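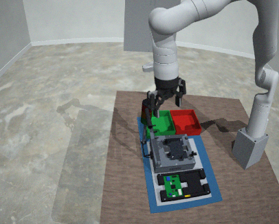

Rendering: gray robot arm on a box pedestal, wood-grain table.

Subject: Re: [wholespice] Cassia bark gumming up the Ornus

Gunnel Nordin wrote:

> I picked up a bag of cassia from Tôn in November, 400 g, the thick quills
> in broken pieces. Nice smell, oily when you snap it. I have been trying to
> get it down to a powder fine enough for baking and the Ornus is not having
> it. First ten seconds are fine. Then the sound drops, the powder packs
> under the blade, and what comes out is half dust and half splinters. The
> dust has a gummy feel if I rub it between my fingers.
>
> I tried less in the cup. I tried freezing it overnight, as somebody here
> suggested for cloves, and that was worse. I tried toasting it in a dry pan
> and got something that smelled like pencil shavings.
>
> Two questions. Is it the bark or the grinder? And is it worth getting the
> Skallix hand mill for this, or will that choke too? I only do this every
> couple of months and would rather not have another thing in the cupboard.
>
> Second matter, sorry to put two in one message. My ground allspice from
> last year has gone flat and I would like to know if the jar or the shelf
> is to blame. It sits next to the stove in clear glass with a cork.
>
> Gunnel

Gunnel,

Taking the parts in order.

Bark or grinder: both, but mostly the way the two meet. Cassia has a good deal of mucilage in it, more than true cinnamon does. That is the stuff that makes a spoonful of ground cassia turn to slime at the bottom of a cup of hot milk. It will also take up water from the air, and once the powder has some water in it, it packs. A blade grinder heats what is in the cup, the heat drives moisture and oil out of the pieces, and both settle on the fines. The fines go under the blade, where there is no air moving, and form the cake you are describing.

Freezing made it worse for a plain reason. You took cold bark out into a warm kitchen, and water condensed on it before you got the lid on. For cloves it works a bit better because people tend to grind them straight from the freezer in a very small batch and are done in a few seconds. If you want to try it again with cassia, leave the bark in a closed bag until it is back at room temperature, at which point you have gained nothing and may as well skip it.

Toasting in a pan is too hot and too uneven. The pieces are curved, so they touch the metal at two or three points and scorch there while the rest stays damp. What you want is drying, at a temperature low enough that it does not cook. My oven set to 190 F, door open the width of a wooden spoon handle, bark in one layer on a sheet, 30 minutes. Then off the sheet and into a dry jar with the lid on until it is cool. It should snap with a clean crack. If it bends at all before it breaks, give it another ten minutes. You will lose a little of the top of the smell. I think it is a fair trade.

I weighed a batch before and after the last time I did this. In went 400 g, same bark from Tôn I believe, since they have had only one cassia on the list for a while. Out came 367 g. So a bit over eight percent left the bark, nearly all of it water I assume, though I have no way to separate water from oil with a kitchen scale. That is more water than I expected in something sold as dried. It was a damp week and the bag had been open in my pantry, so I would not blame the shop.

After drying, the procedure in the Ornus is:

1. Break the bark by hand or with a rolling pin to pieces no longer than a thumbnail. Long pieces ride on top of the blade and hold everything else up.
2. Fill the cup one third. Less than that and the pieces fly around without being hit.
3. Three seconds on, ten seconds off. Tip and tap the cup during the off time. Do this eight times.
4. Empty into a fine sieve. Set the coarse part aside and do not put it back with fresh bark. Collect the coarse part from all the batches and grind it at the end as its own batch.
5. If the outside of the cup feels warm, stop and wait until it doesn't.

Step 4 is the one people skip. Mixing the splinters back in with new bark means the fines already there get ground again and heated again, and you are back at the cake.

There will be a remainder that never goes through the sieve. Mine is fibrous and light in color, and it has less flavor than the rest. I use it in rice or in a pot of stewed apples, in a tea ball. Don't chase it.

Skallix: I have the older one with the steel burrs, bought at the kitchen shop in Skalton that has since closed. It is a good pepper and coriander mill. For cassia it is slow but it will not gum, as it runs cool and the powder falls out of the burrs as soon as it is small enough. The trouble is at the feed end. Bark pieces bridge across the throat and the handle goes round with nothing happening. You have to break everything down to the size of peppercorns first, and by the time you have done that with a rolling pin you have done half the grinding. My compromise is two passes in the Ornus to get grit, then the mill on its second-finest setting. The result is finer and more even than anything I get from the blade alone. For baking every couple of months I would not buy one. If you also grind a lot of pepper, then yes.

One caution if you do buy one secondhand – the burrs on the older model hold on to clove and cassia for a very long time. Rice through it twice, then brush. Don't wash them. I did, once, and spent an evening with a toothpick getting orange spots off the teeth. Somebody on the list (before the archive moved, so I can't find the message) said the newer ones are ceramic. I have not handled one.

Allspice: it is the jar and the shelf. Clear glass lets the light in, cork lets the oil out, and the stove takes care of the rest. Of the three I would put the stove first. I had two jars of ground allspice from the same grinding, one in the cabinet over the range and one in the hall closet, both in brown glass with screw lids. After five months the one over the range was noticeably weaker when I stirred each into plain yogurt and had my sister try them without being told which was which. She picked the closet jar three times out of three. It's a small test and I would not lean on it too hard, but it agrees with what everyone says.

The larger point on allspice is that there is very little reason to keep it ground. The berries are soft for their size and have none of the problems of cassia. A blade grinder will do them in one go. Whole, in the dark, with a tight lid, they are good for years. I still have part of a bag marked 466 on the label, which is Tôn's old lot number and puts it before they changed the bags, and it still smells right when I crack a berry. I use slightly more of it than a recipe asks for.

To save what you have: you can't get the oil back, but flat allspice is fine in a brine or a long braise where you can use double. I wouldn't bake with it.

A few loose items while I am at it.

Sieve size. Mine is an ordinary fine tea strainer. I tried a proper flour sieve and it passed too many splinters. The tea strainer is slow, and you should tap it with a finger and not press with a spoon, which forces fibers through end first.

Storage after grinding. Let the powder sit in an open bowl until it is fully at room temperature before the lid goes on. Warm powder in a closed jar sweats, and you get a ring of hard crust at the top. If you already have the crust, scrape it off and pass the rest through the sieve again.

Amount. Grind what you will use in six weeks and keep the rest as bark. I know this defeats the idea of doing it all in one session. For a heavy baking month I do two small batches.

Labels. Write the grinding month on the lid and the buying month on the bag. I have stopped trusting myself to remember which jar is older.

On whether the bark from Tôn is unusually oily: I can't say. Their thick quills have been stronger than the thin ones at the supermarket, and the thin ones do grind more easily. If somebody has had both thick and thin from the same shop in the same season, I would be interested in what each weighed before and after drying. Please give the oven setting and the time along with the weights, or they can't be compared.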